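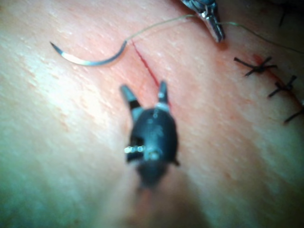
Oľga Tóth wanted to know why we spend the whole first hour on where the needle goes in, when everyone in the group came along to learn knots. Fair question, and it came up twice more before the tea break, so I'm starting the notes with it.

A knot can only hold what the needle has picked up. If one side of the bite is deep and the other is shallow, you can tie the prettiest square knot in the building and the edges will still sit like a badly hung door. I did this for most of my first term and blamed the thread. So, needle first.

## Session 3: interrupted stitches on a straight cut

### Before you start

Read the Grenville handout if you haven't (the short one, not the one with the appendix). Trays will be laid out in the Vávra room by 11, and please put your needles in the sharps pot yourselves before you leave, even if you're rushing for the bus.

### Picking up the needle

Hold it roughly two thirds of the way back from the point. Too near the point and there isn't enough needle left to come out the other side. Too near the thread end and you're gripping the weakest bit, which bends. If it bends, get a new one! I have seen people try to straighten them and it never ends well.

Never grab it by the tip, going in or coming out. The tip is the only part doing any cutting and it blunts very easily. When it pokes out on the far side, take hold a little way behind the point and let it follow its own curve.

### The bite

Go in square to the surface. Most of you are sneaking in at a slant, and then the stitch comes out shallow and you wonder why. Once you're in, turn – don't push. The needle is an arc and it wants to travel along an arc, so the movement is a roll of the wrist and very little else. If you feel yourself shoving, stop and look at your angle.

Same distance from the edge on both sides, same depth on both sides. I'm going to be a bore about this all term.
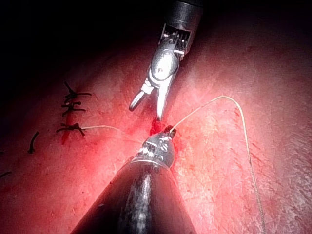
Then the thread. Pull it through smoothly until you have a short tail left on the far side, and keep an eye on that tail, as it loves to slip back through while you're busy admiring the long end. Draw in the direction the stitch is already going. Yanking straight up drags on the hole and makes it bigger than it needs to be.

### Tying

We're using the instrument tie, same as last time:

1. Lay the driver between the long end and the short tail.
2. Wrap the long end twice round it.
3. Take the short tail in the jaws and draw it through, laying the throw flat.
4. Wrap once in the other direction, take the tail again, lay it flat.
5. Once more, back the first way.

The double wrap at the start is there so the first throw stays put while you get on with the second. If you wrap the same way each time you get a granny, and grannies slide. Say the directions out loud if it helps (I still mutter them).

Keep your loops small, too. Most of the muddle I saw on Saturday came from acres of spare thread lying about and catching on everything.

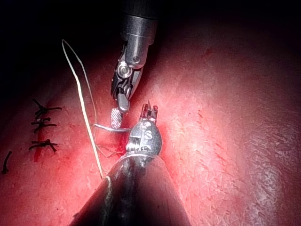 How tight? Tight enough that the edges touch, and then leave it alone. Tissue swells afterwards, so a stitch that looks neat and snug now can be strangling by the evening. Blanching round the knot means you've overdone it. Take it out and put in another, there's no prize for keeping a bad one.

Set the knot to one side of the cut, and choose the same side all the way along. A knot sitting on top of the line gets in the way of healing and is a nuisance when it's time to take the stitches out. Leave tails long enough to get hold of later, but not so long they tangle with the next stitch.

### Spacing

A good starting rule: leave about as much room between stitches as the full width of one, entry to exit. If there's a gap puckering open between two, put another in the middle. 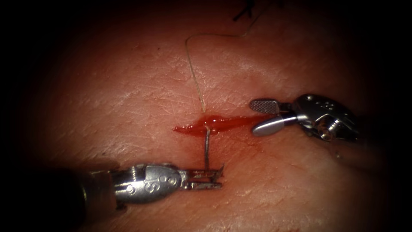
*Needle upright at the lower edge of the incision, thread running up and over above it.*

### For next time

- Practise the first throw and the reverse throw with a bit of string until it's boring.
- Do one row slowly and measure your bites with a ruler. Bring the row.
- Write up what went wrong. Half a page is plenty – somebody sent me nearly 2000 words and I did read them all, but please don't.

We'll start on the continuous stitch in February, and you'll want your spacing sorted by then. If you miss the session, the Collatgate group runs the same material in the evening and they're happy to squeeze you in.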